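Plorkwood Sorting Hall - Bin and Work Surface Inspection
Form 19, October round
Site: Flerninholm, Station 12
Items on this form: 10

Mark each item Pass, Attention or Fail. Comments are required for Attention and Fail and are welcome for Pass.

1. Table stable, level and free of splinters
Pass. Top sound at all corners. The light rocking noted in the previous round was corrected with a new foot.

2. Bin seated squarely on the table
Pass.

3. Bin walls free of dents, cracks and sharp edges
Pass. Scratches on the far wall are faint and cannot be felt with a gloved hand.

4. Slanted panel secure
Attention. The panel does not move under hand pressure, but the surface is worn in dark patches along its lower portion. Wear of this kind is acceptable under the Witum maintenance guide as long as no edge has lifted. Check again at the next round.
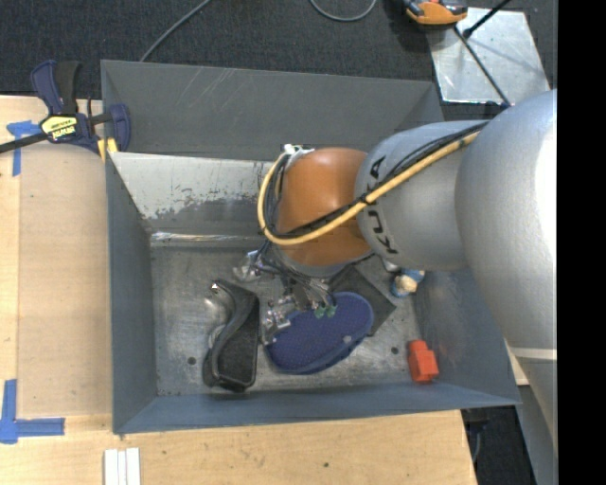 5. Bin floor clean and free of residue
Attention. Scuffs and smudges are present on the bare metal. Wipe down with the approved cleaner before the next shift - abrasive pads are not permitted on this surface.

6. Floor holes clear
Pass. Holes were probed with the plastic rod and no debris was found. Small contents should be kept away from the holes where possible.

7. Contents suitable for the bin
Pass. No glass, liquids or open blades. Items that do not belong to the station are to be returned to the Bhattacharjee shelving at the end of the shift.

8. Cables tied and free of damage
Pass. Ties tight, outer covering intact. Staff are reminded not to hang tags or cloths from any cable.

9. Lighting adequate for visual inspection
Pass. Bare metal reflects strongly at this station. Inspectors should view the floor of the bin from more than one side before marking item 5.

10. Walkway and emergency stop accessible
Fail. A pallet was standing in the walkway at the start of the inspection. It was removed at 7:40 a.m. and the item is to be reinspected before the form is closed.

Station score: 93
Follow-up required: items 4, 5 and 10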